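Internal Control and Audit for Small Companies
Handout 4: Bank reconciliation and the month-end close

Please read this handout before the seminar and bring a calculator. We will use the accounts of Ustumden, a small trading company, for all the exercises. The trial balance was given to you with Handout 3.

1. Why we reconcile

The cash book is written by the company. The bank statement is written by the bank. These two records describe the same money, but they are prepared by different people at different times, so on most days the balances are not equal. A reconciliation explains the difference line by line. If one line cannot be explained, the work is not finished, even when the amount is very small.

Students often ask if a small difference can be written off immediately. My answer is no. A difference of 2 can be the result of two large errors which almost cancel each other. First find the reason, and only after this decide on the entry.

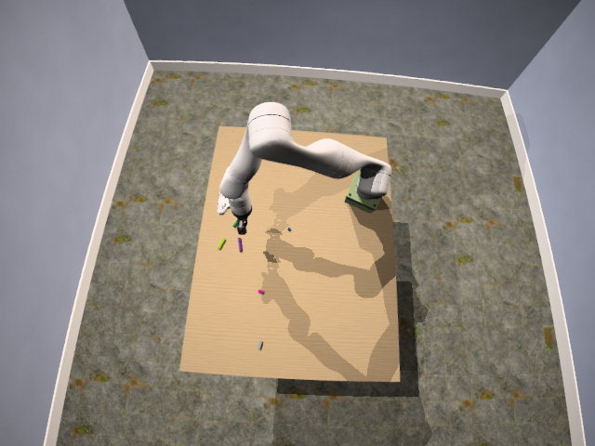 Fig. 1. Robot arm and table (simulation).

2. Timing differences and errors

We divide the differences into two groups. Timing differences disappear without any correction, because the bank or the company will record the item later. Typical cases are a cheque which the supplier did not yet present and a deposit made after the bank has closed. Errors and omissions need an entry in the cash book, or a letter to the bank.

Worked case. At the end of September the cash book of Ustumden shows a balance lower than the bank statement. Three items are found:

a) Cheque to Zakovero for 303, not yet presented.
b) Bank charges of 30, not yet entered in the cash book.
c) Customer transfer of 175, received by the bank but missing from the cash book.

Item a) is a timing difference. We deduct it from the bank balance in the reconciliation and make no entry. Items b) and c) must be entered in the cash book: we credit cash with 30 and debit cash with 175. The net effect is that the cash book goes up by 145. Before the corrections, the statement was higher than the cash book by 448. Please check this figure yourself before you continue.
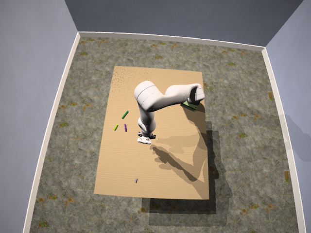
3. Who should do the work

The person who prepares the reconciliation should not be the same person who signs cheques or receives cash from customers. In a big company this is easy to arrange. In an office with two bookkeepers it is more difficult, and then the owner has to take a part of the control. The minimum which I would accept is the following:

The bank statement comes to the owner unopened, or the owner has own access to the online account.
The bookkeeper prepares the reconciliation.
The owner compares the closing balance with the statement, looks at old items and signs with the date.

A signature without reading is not a control. In the audit file you should write what the reviewer really did, for example which items he or she asked about and what was the answer. If you find only initials on the page, ask the reviewer to explain one item to you. It takes a few minutes and it tells you much about the quality of the review.

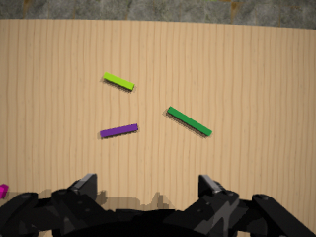
Anežka Štěpánek

4. Cut-off at the end of the month

Cut-off means that each transaction is recorded in the right period. For sales we look at the date when the goods left the warehouse, and for purchases at the date when they arrived, unless the contract says otherwise. The invoice date is helpful but it is not enough. In the Thân case, which you know from the second seminar, the invoices were dated correctly and still the stock was counted twice, once in the warehouse and once as goods in transit.

To test the cut-off, take the last delivery notes before the month end and the first ones after it. Follow each of them to the invoice and to the ledger. Then go in the opposite direction, from the ledger back to the delivery notes. The first direction finds missing entries and the second finds entries which should not be there.

Accruals belong also to this step. Electricity, rent and audit fees are often forgotten because the invoice comes later. Make a list of all regular suppliers and mark those who have not sent an invoice for the month.
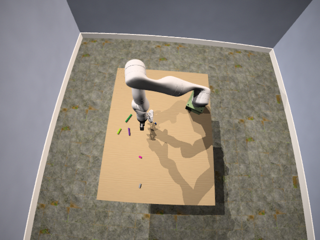
Page 2

5. Exercises for the seminar

Exercise 1. Prepare the full reconciliation of Ustumden from section 2. Use the cash book balance from the trial balance as your starting point.

Exercise 2. A cheque from the company Ullis was paid in on the last day of the month and returned by the bank in the following week. Explain which period is affected and write the entries.

Exercise 3. Describe in half a page how you would test cut-off for purchases in a company which has no delivery notes.

Written answers to Exercise 3 should be given to Kha Đoàn at the beginning of the seminar. Please write your name on every sheet.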